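Guimarães, zweiter Versuch

So, endlich wieder Netz. Schnell ein paar Zeilen, bevor der Akku schlapp macht.

Sind im Mai nochmal los, nach Guimarães, diesmal mit dem Rad. Von der Küste rauf, 2 Etappen. Hatte mir das flacher vorgestellt. Viel flacher. Am zweiten Tag Kopfsteinpflaster ohne Ende, meine Handgelenke melden sich immer noch. Die neuen Taschen von Mastari haben gehalten – die Halterung klappert allerdings, schon ab dem ersten Vormittag. Kabelbinder drum, Ruhe.

Unterkunft war ok. Kleines Zimmer unterm Dach, Räder durften in den Flur. Frühstück ab 8, für mich zu spät, also vorher Kaffee und ein Pastel an der Ecke. Zwei, wenn ich ehrlich bin.
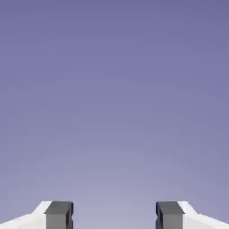
Altstadt am besten abends, wenn die Tagesgäste weg sind. Auf dem Platz sitzen, Füße hoch, Suppe, Brot, nochmal Brot. Die Burg haben wir uns wieder geschenkt. Nächstes mal!

Reifen: die Dromar in 40 mm, kein einziger Platten. Würde ich wieder nehmen. Den Sattel eher nicht, dazu kommt noch ein eigener Eintrag, wenn ich mich beruigt habe.

Tacho steht jetzt übrigens bei 3.099 km, alles seit letztem Sommer. Kette ist fällig, Bremsbeläge hinten auch.

Rückfahrt mit dem Zug – Räder rein, hingesetzt, eingeschlafen. Fotos sortiere ich noch, die Strecke lade ich hoch, sobald ich das Kabel wiederfinde.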